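pliketti-bench README

Last touched Sat 26 April. Docs lag the code, if they disagree trust the code.

What it is

Control and perception stack for the two-arm shelf bench. Grasp proposals, arm planning, the episode recorder, and a small viewer. Started as a fork of the Mikex driver and has drifted a long way since. Don't try to merge upstream, the message types no longer match.

Contents

driver/ — serial bus, joint limits, homing
percep/ — wrist camera segmentation, shelf plane fit
plan/ — both-arm planner, collision shapes
rec/ — episode recorder and converter
view/ — viewer, replay only
conf/ — one file per bench, copy and edit

Install

Python 3.10 or later. Make a fresh environment, then pip install -e . from the top folder. The planner builds a C++ part, so you want a compiler and cmake on the path. If the build stops at the collision library, delete plan/build and run it again. Yes, really. Second go works.

Set BENCH_NAME before running anything. No default on purpose. Homing with the wrong conf file drives the elbows past the soft limit.

Running

pliketti home
pliketti check-cams
pliketti run --task shelf_pick --dry

Drop --dry once the plan looks sane in the terminal. Ctrl-C holds position, it does not cut torque. For torque off use pliketti limp, and hold the arms up first becuase they come down quick.

Task: shelf_pick

Spray bottles and a watering can on a two-tier slatted shelf, dish rack stood behind it. Target comes in by name, planner picks which arm goes. Left arm gets first refusal on the top tier, right arm on the lower tier, swap in conf under arm_bias. Approach is from the front only. Overhead approach is in a branch, don't use it, the gripper fouls the trigger heads.

Grasp width comes from the mask, not from a table of objects. So a bottle with a wide body and thin neck gets two proposals and the neck nearly always scores higher. Fine for lifting. Bad for anything that needs the trigger.

Wrist cameras, one per arm. Segmentation runs on both and the masks are joined in the shelf frame, see percep/join.py. If the two disagree by more than the gate, the arm closer to the target wins. Crude but it holds up. 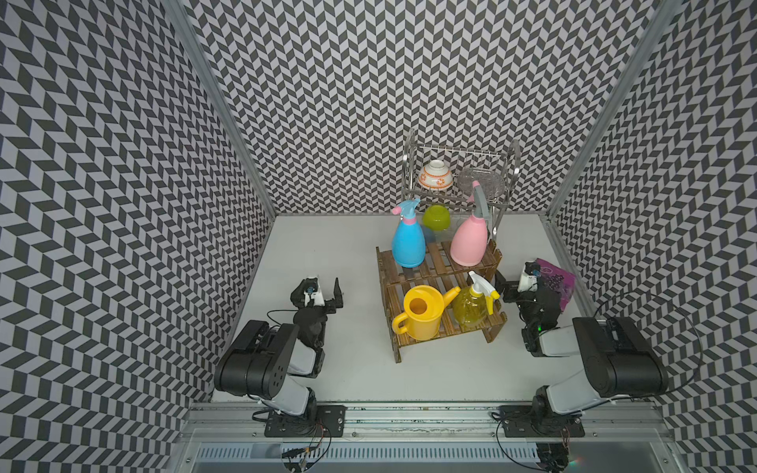
Trondmont wrote back on the grasp thread that the lower tier should have its own clearance value, as one number for both tiers makes the planner far too shy under the top slats. Agreed, done. It's tier_clearance_low in conf now, and the old name still loads with a warning.

Same thread asked for a clearance per object. Not doing that. The mask edge already moves from run to run by more than the difference would be, and it is one more thing to keep in step.

Planner notes

Both arms are planned in one go, not one after the other. Slower, but the one-by-one version kept parking the idle arm in the way. Idle arm now gets a soft pull towards its rest pose. Weight is rest_pull, raise it if the idle arm wanders.

Shelf goes in as solid boxes, one per tier, plus side panels. Slats are not modelled one at a time. Tried it, planning time went up and nothing else changed.

Dish rack is one box. That means no picks from the rack. There's a flag called rack_open which removes the box, meant for replay. Leave it off on the real bench.

Planner gives up after 515 samples and says so. If you see NO_PLAN a lot, check the shelf pose before touching the sample count, it's the pose nine times in ten.

Recorded data

3,879 episodes in the current set, all shelf_pick. Each one is a folder:

joints.npz — both arms, commanded and measured
wrist_l.mp4, wrist_r.mp4
fixed.mp4
meta.json — target name, arm used, conf hash, outcome

outcome is one of ok, slip, no_plan, stop. Filled in by the operator at the end of the episode, so treat slip with some care, people disagree on what counts. 116 episodes have outcome missing. They are kept in, filter on outcome is None if you don't want them.

No official split. The Hassanpour converter makes one by conf hash, which keeps episodes from the same set-up together. Use that one if you want numbers you can compare with ours. A random split leaks, shelf pose barely moves inside a session.

Timestamps are from the recorder clock. Anything before the October recorder change has video lagging the joints by 3 frames. rec/fix_lag.py shifts it. Safe to run twice, it checks meta.json first.

Known problems

Clear and see-through things segment badly. Mask comes back with holes, or takes in whatever is behind. Raising the threshold just loses the object altogether.

Patterned walls pull feature matches off the shelf. Mask them out with wall_mask in conf, needs redoing whenever the fixed camera is nudged.

Cable drag on the wrist is not in the model. At full reach the measured pose sits low. The joint offset in driver/trim.py helps a bit.

Viewer eats memory on long episodes. Restart it.

pliketti check-cams says OK if both cameras are open, even when left and right are swapped. Wave a hand in front of one and look at the preview.

To do

Trigger grasp as a proper mode — half written, in plan/trigger.py, not hooked up
Move the conf files to one format
Tests for the mask join, there are none
Sort out the licence header in driver/, some files still have the Mikex one

Sending changes

Small ones please. Run pliketti selftest with the arms powered off first, then on. Paste the output in the request, all of it, not only the last line. Changes to driver/ need a run on a real bench before they go in, replay doesnt exercise the limits.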